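## Setting up your Flernside shelf speaker

I've put together nine of these for friends, so this is the order I'd do it in (the printed sheet is fine, but it skips things!).

1. Unpack the speaker and find the short cable. Mine was tucked under the cardboard flap and I nearly threw it out.
2. Pick a spot. I like a shelf at ear height, with a hand's width of space behind it.

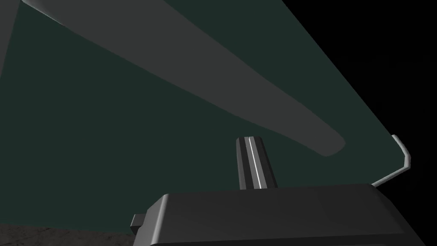 3. Plug in the power lead and hold the top button until you hear two beeps.
4. Open the Sako app, tap Add, and wait. It can sit at 50 percent for ages, so go make coffee.

> **Caution:** Don't pull the plug while the app is updating the speaker. I did it once and had to start over from step 3.

Now for the room check. Set the volume to 18, play something with a lot of bass, and walk to the doorway and back.

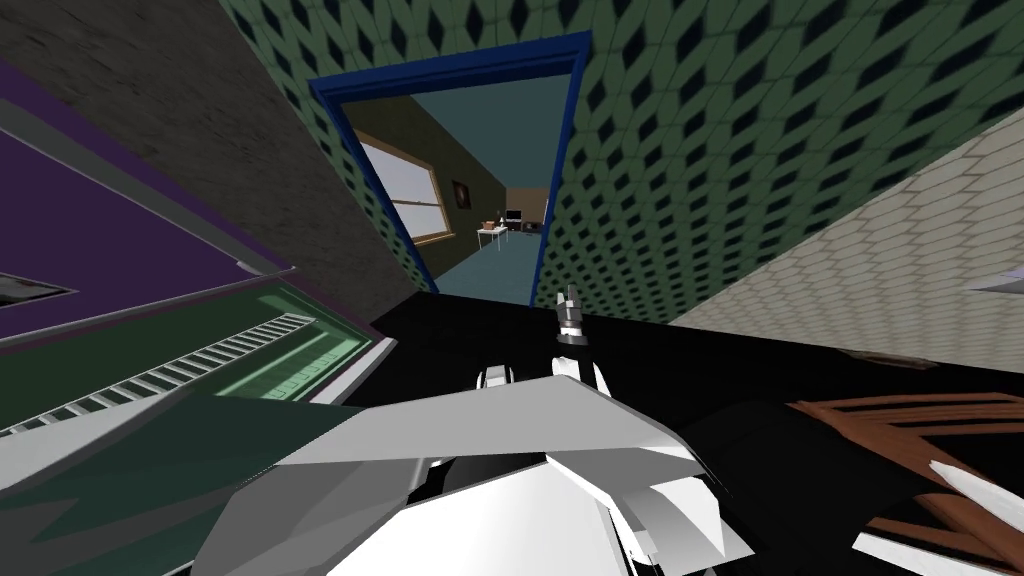
If it gets boomy near the corners, turn the Bass slider down two notches and try again. My friend Villads Zoëga likes his way up, and that's fine too – it's your living room!

**Note:** The Frei remote pairs separately, so leave it for the next section.

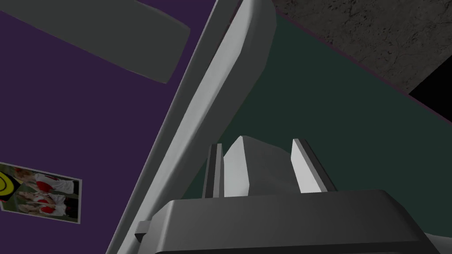
*A picture hung on a purple wall.*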